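HADEVARI, 11/30/25. The audit office of Hadevari province has asked prosecutors to open a case against the former heads of the provincial water board, after it found that 256 payments were made without the approval of the assembly.

The report was sent to the assembly late in the evening and put on the website of the office the next morning. It is 600 pages long with its annexes. It says that the payments went to repair works on the Grekel canal and to the pumping station at Flungate, and that in many cases the board signed the contract first and asked for the money afterwards.

Under the law of the province, the board may spend from its reserve only when the assembly has voted for it. The auditors write that this vote took place for the first part of the works, and that for the later parts they could not find any record of it.

Seven former members of the board are named in the report. Two of them held the right to sign for the bank account, and for these two the office recommends a charge of misuse of public funds. For the other five it recommends a fine and a ban from public posts.

A lawyer who speaks for the former board said that his clients reject the findings. According to him, the canal was in bad condition after the floods in July, and the board had to act before the assembly came back from its summer break. He said also that all the works were finished and can be visited by anyone.
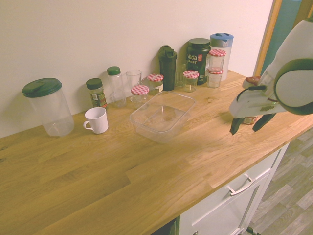 Can the former members be arrested now?

The audit office has no power to arrest or to charge. It can only recommend, and the prosecutors must first decide if the evidence is enough for a court. Until then the former members stay free and can travel.

The largest contracts went to the building firm Marchand, which did most of the work at Flungate. The report does not accuse the firm of a crime. It does ask why no other firm was invited to make an offer, and it says that the prices were changed several times after signing. Marchand said in a short statement that it has given all its papers to the auditors and will answer further questions if they come.

In the assembly the reactions were divided. The opposition wants a special session and asks that the minutes of the old board be made public. The governing group says that the matter belongs to the prosecutors and that the assembly should wait for their decision.

The present water board, which took office after the payments were made, said that the supply of water is not affected. Works on the last part of the Grekel canal are stopped until the contracts have been checked again.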